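November 19, 2018

Slept badly, then spent the morning reading lamp reviews, so that's where my life is. The one from Trondo has 1214 of them and I don't believe more than a handful. Everyone's eyes feel better. Everyone's homework gets done. It's a bulb under a shade.

Heino Jaunzems swears by his Dulto, but Heino swears by most things for the first month. In August it was a standing mat. I haven't seen him stand on it.

My own suspicion is that any lamp looks good on a clear white table. Put it next to my mail pile and the coffee cups and we'll see. I do like the blue, I'll admit that much. Shade and base more or less match, and the switch sits on the base toward the front, where a hand would find it — my old one has it halfway down the cord, behind the desk, and I've hated it for 12 years. 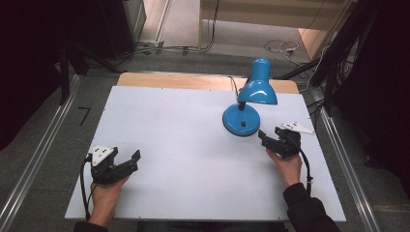

Later

Didn't order anything. Moved the old lamp to the left side and the glare is a bit less, or I'm talking myself into it. Will look again tomorrow after dark. Need stamps.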